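Set Up a Small Wet Bench You'll Love Working At

September 1, 2023 | By the Trallavgate Bench Notes desk
3 min read

I get ridiculously happy about a well laid out bench. Give me a table, a few pieces of glassware and a couple of racks, and I can lose a whole afternoon shuffling things until every reach feels easy! If you're putting together a corner for simple pouring and pipetting, this is the order I do it in.

Start with the surface. I'm a big fan of black. Clear glass shows up by its highlights, spilled powder jumps right out at you, and your eyes don't get tired the way they do over shiny white. Wipe it down, let it dry, and push the tall stuff to the back.

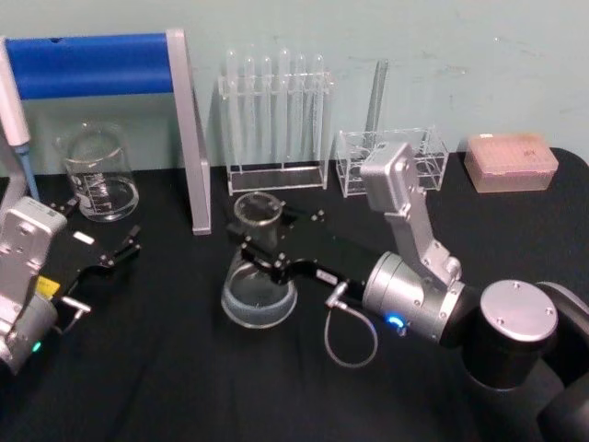
Keep the middle of the table free for whatever you're working on right now. One flask at a time is plenty. I like a conical flask for mixing because the narrow neck lets you swirl pretty hard without wearing the contents (try that in a beaker and you'll see what I mean).

Next, give the pipette a home. Hang it on a stand, tip down, never flat on the table with liquid in it. Put the stand at the end of the bench on your pipetting side, and park the source beaker close by so the tip has only a short trip to make.
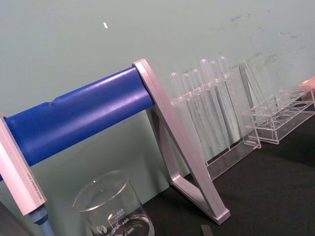 A word on beaker markings: they're a guide and no more. Use them to judge whether you've poured enough to work with, then let the pipette do the measuring. For practice, plain water is perfect. Set the pipette to 1,000 microliters and move that amount from beaker to tube until your thumb knows both stops by heart — first stop to draw up, second stop only to push out the last bit.

Now the racks. Store empty tubes upside down so dust stays out, and flip each one when you need it. Clear acrylic is my favorite, since you can check a level without lifting anything. Tall tubes want a rack of their own. 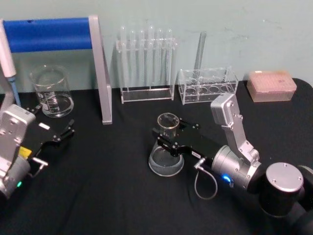

Spare tips go at the far end in their box, lid closed. Open it, take one, close it again. It feels fussy for the first 17 tips and then you stop noticing.

When you pick up a flask with liquid in it, go slowly and hold it level. Lift it just clear of the table, move it, set it down flat. If it's going any distance, put your other hand under the base. 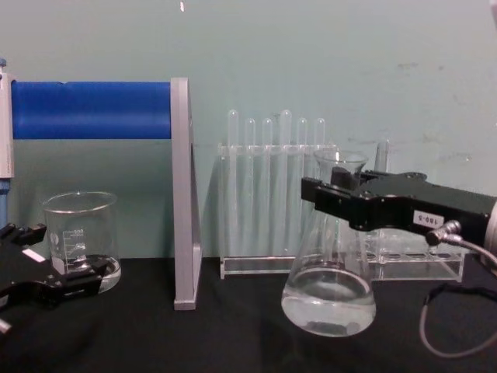

Khunthong: I'd add labels before anything gets filled. Water and dilute salt solution look exactly the same in a flask, and I've had to dump both and start over. A bit of tape on the base does it for me, and I put the date on too.

Great tip, and I've started doing the same. Last job of the day is the rinse: tap water first, distilled water after, three times each, then upside down to dry.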